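Sunday, March 8, 2020
By Tiago Pacheco
3 comments | 30 shares

Second round on the hard wax oil. Sanded the Canen test boards again, this time stopping at 180 on one half and going on to 240 on the other. Wiped both down with a barely damp rag to raise the grain, let them sit over lunch, knocked back the fuzz by hand.

The 240 side took less oil, as expected. It also came up blotchy near the end grain, and I don't like that. The 180 side drank the first coat in a few minutes and needed a second pass before I could buff. Used the white pad for both. Narendra thinks I'm leaving it on too long before buffing and he may be right — the can says one thing and our shop in winter says another.
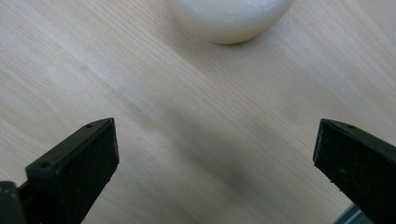

Pale tabletop, straight grain, slight gloss. A few thin darker streaks.

Tried a higher grit on an offcut just to see. Went to 2000 between coats, then 4000 dry at the end. Feels very nice under the hand but I can't see any difference from two feet away, and it added most of an hour. Not doing that on the Sandhu order.

Water ring test started at 3 on the 180 board. Coffee and vinegar tomorrow. Rags are in the metal bin outside, lid down.

To do: order more white pads, relabel the Rallska can (the date has rubbed off), ask Narendra for his buffing times from September.

Comments

Narendra Goel: Ten minutes, then buff. My times are in the green notebook by the drill press.

jimstead_shop: Did you try 150? We stop there on ash and it holds up fine.

Tiago Pacheco: Not yet. I'll cut another board.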